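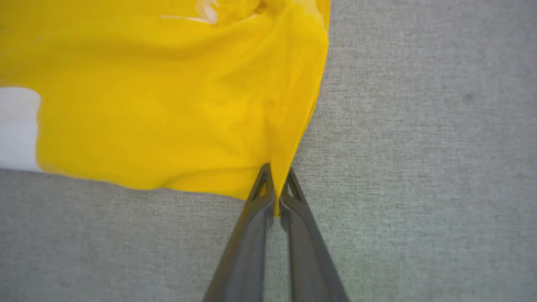

Admissions to the Ellard Certificate: an interview with the Head of Assessment

Applications for the Ellard Certificate in Textile Care and Production open in April. Danica Kneževič, Head of Assessment at Sesley College, met the admissions office to answer the points most often raised by applicants and their schools.

The principal change this year concerns the entrance paper. Candidates formerly sat a single paper of three hours. They will now sit 2 papers on the same day, with a break between them. "The long paper tested stamina as much as knowledge," Ms Kneževič said. "Teachers had been telling us so for some time, and the marks in the final section bore them out."

The first paper covers arithmetic, measurement and reading. The second is a written paper on materials and may be answered in English or Welsh. Both carry equal weight. A candidate who misses one of them will not be given a mark for the other.

The College will admit 300 candidates to the examination, which is held on a Saturday at 11 centres. Asked whether places are given in order of application, Ms Kneževič said that they are not. "Every form received before the closing date is treated in the same way. An applicant who applies on the first morning has no advantage, and I would ask schools to pass that on."

Applicants may name a first and second choice of centre. The College tries to meet the first choice but does not promise it. Requests to change centre after the admission card has been issued will be considered only on medical grounds.

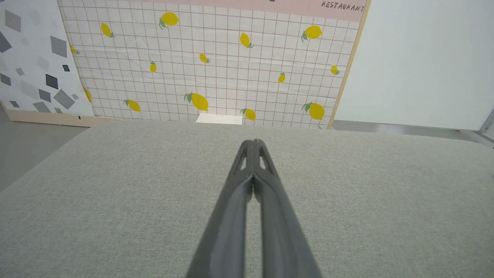
Page last changed: April, by the Admissions Office

Hnat Pavliuk, who oversees registration, joined the second part of the meeting. He said that most forms returned to applicants are sent back on account of the name. "The name on the form must be the name on the identity document, in full and in the same order. If a school knows a pupil by a shorter name, that is a matter for the school -- the form needs the other one."

The fee is paid when the form is submitted. Holders of the Ivanov Bursary pay nothing and should enter their bursary number in place of the payment reference. Mr Pavliuk advised applicants to keep the receipt until results have been published.

On extra time, Ms Kneževič said that requests must come from the school with supporting evidence. Arrangements approved for last year's paper do not carry over. "The format has changed, so we must look at each case again," she said.

Results will be posted in the Ziltalus applicant account and will not be given by telephone. A candidate may ask for either paper to be re-marked, and the new mark will stand whether it is higher or lower. Asked if the cut-off mark would be announced in advance, Ms Kneževič said that it is set only after all scripts have been marked.

Specimen papers may be requested from the admissions office.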